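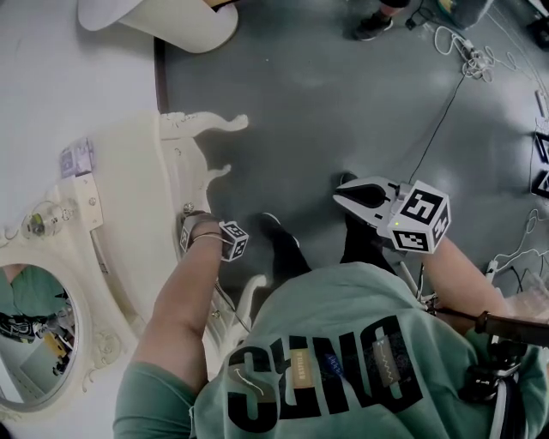
Who decides how many care staff have to be on a shift in a residential home? At present the provider does, using its own assessment of residents' needs, and the inspector checks the paperwork afterwards.

Home Posts Replies Media Likes

That is the bit of the rules we want changed, so I'm putting the background in one place. I'm Mayu Kobori and I do policy work for care providers in and near Brarnaddale.

The consultation on safe staffing opened on 23rd September and closes at the end of October. Anyone can respond. You don't have to run a home or work in one.

The draft asks for a written staffing plan for each home, reviewed every 3 months. Most of our members do this already. The new part is that families could ask to see it.

We support that. If your mum lives somewhere, you should be able to find out how many people are on at night.

What we don't support is the single ratio in section 25. It treats a home for people with advanced dementia the same as sheltered flats with a warden. The work is different and so are the hours.

It also counts only staff on the floor. A nurse doing medicines in the office is left out, and so is anyone on a handover. Small homes would fail on paper most mornings.

We asked members for their views over the summer and had 113 replies. The most common worry was money. The second was agency cover at weekends.

On money: the fee councils pay per bed has not kept up with wages. If the rule goes up and the fee stays where it is, not-for-profit homes will close beds. Two of ours have told us so in writing.

Plesmont has 1029 people on its list for home care assessments. Closing beds nearby will make that list longer. I raised this at the briefing and was told it was a matter for a different department.

Our response asks for the plan to stay, the single ratio to go, and fees to be looked at in the same bill. It runs to four pages. The last page is a table, so three really.

Someone asked if we are against minimum staffing. We want a minimum based on need, set home by home, with an inspector able to overrule it. That is stronger than what we have now.

If you are writing your own response, use your own words. Identical letters get grouped and counted as one. Say which home you know and what a normal day there is like.

Staff can reply without naming their employer. Leave question two blank and the form still goes through. I tested it.

Councillors get a copy of our response next week. If yours wants a visit to a home first, message me and I'll set one up. Mornings are best, after breakfast.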